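Chapter 3
Open Containers and Shelf Storage for Small Metal Parts

After reading this chapter the student should be able to select an open container for a given family of parts, place it on a rack within reach, and identify the losses that follow from mixed storage.

3.1 Scope

Chapter 2 dealt with bulk stock held on pallets. The present chapter covers the next stage, where parts leave the pallet and wait near the bench in quantities small enough to lift by hand. Brackets, plates, and short channel sections make up most of this stock. They do not roll, they nest poorly unless they are identical, and their punched openings catch on one another. A bin that works well for screws may work badly for them.

The terms used here follow Midtbø and Kwok. A tote is an open rectangular container with solid or ribbed walls, carried by one person. A deck is the load surface of a shelf. The lip is the raised front edge of the deck — it limits forward travel of the tote but also adds to the height over which the tote must be lifted.

3.2 Mixed contents

At the Clundness plant, Selamawit Abera recorded 491 retrievals from open totes in November. Retrieval time depended more on how the parts lay than on how many were present. Flat parts stacked against a wall were slow to separate, while parts standing on edge were taken at the first attempt in most cases. Problem 3 at the end of the chapter uses her data.
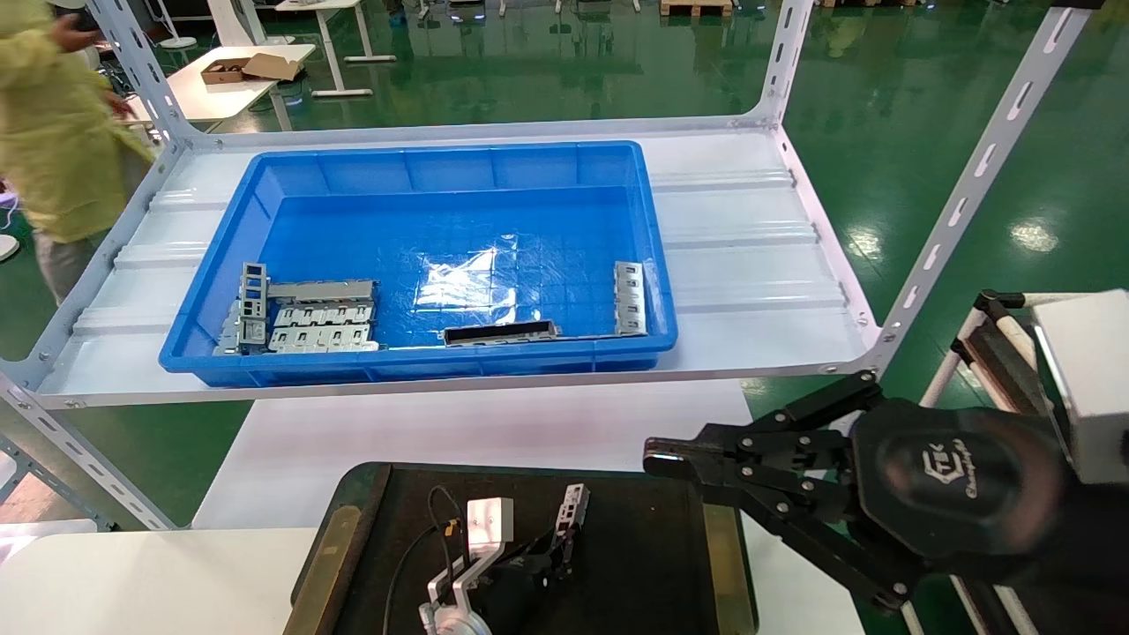 Orientation is the first property to record when a tote is surveyed. Parts of one type may lie flat, stand on edge, or lean, and each position offers a different surface to grasp. In the blue tote, two perforated plates rest flat near the front wall, and a slotted bracket leans against the inner wall at the right. The plates should be entered as flat and the bracket as leaning. Loose packaging, such as the clear plastic wrap on the ribbed floor, is entered separately and removed before the tote is weighed.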